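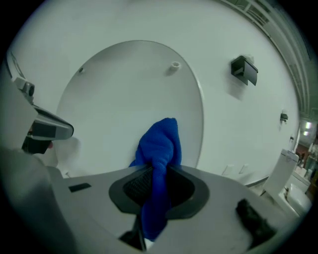 *Blue cloth in the gripper, toilet lid up, at the Werness site in Latley.*

2022-07-02

I've been on plenty of factory visits, but this was my first tour that spent most of its time in washrooms, and I loved it! Werness cleans offices and public buildings, and its open day in Latley was all about how the cleaning teams are bringing in automation, one dull job at a time.

The group was small (12 of us, mostly from other cleaning firms) and we started in the training rooms, where cleaners use hand-held grippers to do their ordinary work. Wiping, lifting, folding a cloth over, getting into corners. Each go is recorded and passed to Clirner, the firm building the software for the machines. So the people who know how to clean a toilet properly are the ones showing the robot how it's done, which struck me as exactly the right way round.

I had a try with a spare gripper and was hopeless. Holding the cloth is easy enough, but you lose all the feeling in your fingertips, and I kept pressing far too hard. The woman next to me had been cleaning for years and made it look like nothing. She said the first week had been maddening and that her wrist now knows what to do before she does.

What has changed for the staff? Quite a lot, I think. The team used to number its rooms on a paper sheet; now the round is planned on a tablet, and recording hours are paid at a higher rate than the normal shift. By the end of June they had logged 1011 sessions, with a target of 300 more before the autumn. Several cleaners have moved over to checking the recordings, and they are strict -- a missed rim or a cloth used twice and the whole session is thrown out.

There were worries too, and I was glad to hear them aired over lunch. People wanted to know what happens to their hours once the machines can manage alone. Werness has promised no cuts in Latley while the trial runs, and the staff have asked for that to be put in writing for longer.

After lunch we saw Ha, the floor machine, which already does the long corridors at night. Nearly everyone there seemed fond of it. It can't do stairs and it gets stuck on door mats, but the old hands are very happy to be rid of the heavy mopping.

The next open day is in the autumn. Wear flat shoes, and ask for a turn with the gripper.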